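**Water softener or just keep descaling? (Granach, hard water area)**

**kanesut** · June 6, 2023

moved to Granach in November and the kettle is already a state. white crust everywhere, shower head half blocked, glasses look filthy straight out the dishwasher. plumber quoted for a Brelis softener, 1,000 fitted. worth it or am I being had

**tapwasher50**

Had one 2 years. Wouldn't go back. Less soap, towels softer, boiler man happy. Salt is a faff but you get used to it.

**Declan Lockyer**

Disagree. 1,000 buys an awful lot of citric acid. I do the kettle once a month, shower head in a bag of vinegar overnight, done. Never had a softener and my boiler's fine. 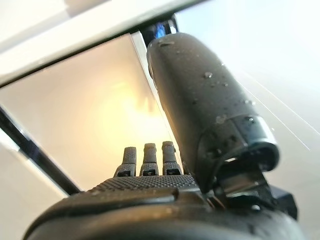

Also check where it's going. They need a drain and a bit of room for the salt, and if your kitchen's small you lose a whole cupboard. My sister had hers ripped out for exactly that.

**tapwasher50**

Your boiler's fine *so far*. Neighbour's heat exchanger went, 3,000 for a new boiler. Scaled solid.

**Declan Lockyer**

one neighbour isn't proof of anything. how old was it?

**tapwasher50**

Old-ish. Fair enough. Still the scale that did for it though.

**mrs_pebble**

Kane get a second quote before you do anything! Ours came in much lower for the same size. And keep one tap unsoftened for drinking, the plumber shoud offer that anyway. Tea tastes odd otherwise imo

**kanesut**

didn't know about the tap, he never mentioned it. no spare cupboard either, would have to go under the stairs. is that too far from the drain?

**Declan Lockyer**

Depends on teh run. Measure it and post it up. And try the vinegar in the meantime, costs you nowt.

**kanesut**

will do, shower head's coming off tonight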